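The Drawer Is Open Again

10 March 2019

My job title changed in January. For six years I was Pantry Attendant, Fourth Floor, and now I am Pantry Operations Partner, which came with a new badge and a lanyard in a color I can only call dental. The pay went up by 2 percent. The cart, which I had named and was fond of, went to the basement.

For those who don't know me from the sourdough posts (there will be more sourdough, be patient), I work for Cosesora, which runs the snack kitchens for a bunch of office buildings on the Girard side of town. You know the kind of thing. There's a nice counter on every floor, people come and eat cereal standing up at ten in the morning, and somebody puts it all back. I was somebody. There are seven of us in our building, and between us we put back a truly shocking amount of cereal.

Then Cosesora signed a contract with a company called Edemia, and Edemia makes arms.

We got the news in an email with the subject line "Exciting Hands." I'm told a consultant was paid for that. The email said the arm would take over "repetitive counter tasks" so that we could "focus on people." I'd been doing the counter tasks mainly as a way to avoid focusing on people, but there was no box for that on the feedback form.

So before it goes out to the floors, the arm has to learn the counter, and the counter has to be somewhere it can be learned. They set up a practice kitchen on the ground floor, with marble pattern and stacked stone on the wall, nicer than mine at home by some distance. Manuela Morelli from Edemia runs it. She asked which of us knew where things went. Six people looked at me. I've been down there three mornings a week ever since. 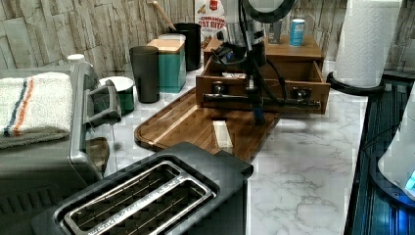 What I do all day now

I put things in the wrong place. I'm completely serious. It's the main part of the job.

The arm can't practice tidying up if everything's tidy, so I go in ahead of it and make a mess of the right kind. There's a sheet. The sheet might want the drawer open, the board at an angle, and one thing on the board that doesn't belong there. Then I step back, Manuela starts a run, and we both watch it come down toward the thing on the board with the caution of a man picking up somebody else's retainer.

Then I reset it and do another one. A run is anything from a few seconds to a few minutes, depending on how the arm feels about it. Manuela says it doesn't feel any way about it. Manuela has not stood where I stand.

The first week I was bad at it. My messes were too neat. Six years of lining up canisters will do that to a person, and apparently my idea of "left lying around" had everything facing the front. Manuela took me aside very kindly and said the arm was learning that people abandon their snacks at right angles. I was told to think about how our customers leave a counter. After that I was excellent. I did one from memory, after the sales team's birthday lunch, that had to be made easier before they could use it.

The things I can't explain to it

There's a file of questions that the Edemia people keep for me, and I had 159 of them waiting after my first two weeks. Most are fine. Where does the wooden spoon live? In the holder, handle up. Which way does the tea box go? However it fits, it's a tea box.

Some of them kept me awake, though. When is a dish towel put away? Mine has always gone over the top of the oven, folded more or less, stripe wherever the stripe ends up. It's been put away there for as long as I've worked in a kitchen. Gaetano Carbone, who trained me and who is still up on seven, puts his on a hook and believes anything else is a fire waiting to happen. (About the oven he has a point, and we do take it off before anyone switches the thing on.) So which one is right? I wrote "ask Gaetano" and Gaetano wrote "ask anyone but her," and as of this morning the towel is listed as a fixed object. The arm works around it. I consider that a win.

Or take the drawer. A closed drawer is tidy and an open one isn't, fine, any child could tell you. But if I'm halfway through restocking, it's open on purpose, and if you shut it on me I'll say something. How does the arm know I'm halfway through? How do I know Gaetano is? I think I can tell from his shoulders. I put "shoulders" in the file. They haven't come back to me on that one.
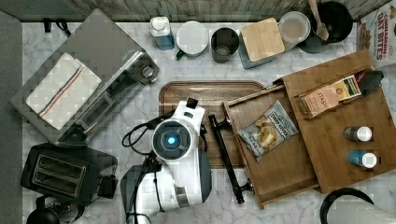
I brought my sister in for the open day and she watched for a good ten minutes and then asked if I was training my replacement. She has always had a gift for parties. I gave her the answer from the email, about focusing on people, and she ate some of our potato chips and let me hear how it sounded.

So let me try it without the email. There are seven attendants. By summer, if it all goes the way the slides say, there'll be arms on four floors, and there will be five attendants. Two of us are retiring anyway, and everybody in management says that sentence very quickly. The two who leave won't be replaced, and the five who stay will cover more floors, walking from arm to arm and fixing whatever it got stuck on. Gaetano is one of the two. He says he's delighted. He has said it to me four times without my asking.

The numbers, such as they are

There's a whiteboard in the practice kitchen where we keep a tally. As of yesterday it read 645 runs, of which Manuela has marked 470 as good. I asked what "good" meant, and it means the thing ended up where it was meant to and nothing else moved. By that measure I'm not sure I had many good ones myself. I once restocked the whole third-floor counter with a teaspoon stuck to my sleeve.

What the whiteboard leaves out is how long any of it takes. I can clear a board and shut a drawer while talking to you about your vacation. The arm needs quiet and room on both sides. Mind you, it doesn't need to sit down afterward, and my knees would like it noted that they're in favor of the arm. They've been in favor since the demo. Bending to the low cabinets was never the part of the work I was going to miss.

The part I do miss is dumb. People used to come in while I was wiping down and tell me things. You've got your back to them and a paper towel in your hand, and somehow that makes you a priest. I knew about two divorces and a pregnancy before human resources did. Down in the practice kitchen the door has a badge reader on it, and the only confessions I get are from Manuela, who doesn't like the oat cereal and has been pretending to since she came over from Borkden, where they had worse.

I did ask her whether anyone tells the arm things. She thought I was joking and then she thought about it and wrote it down.

Odds and ends

Several of you asked if I get royalties when it puts a canister where I taught it to. I do not. I asked. There was a pause on the line that I enjoyed very much.

My brother-in-law would like it known that his dishwasher is also a robot. Thank you, Paul.

The union meeting about the floor coverage is at the end of the month, and I'm bringing the coverage map with the walking distances penciled in, because whoever drew it believes the service elevator works. If you're one of the seven and you're reading this, bring your step counts too. Gaetano, that includes you, I know you've got the watch.

Sourdough next time. The starter has gone a bit gray on top and I'd like opinions before I do anything rash.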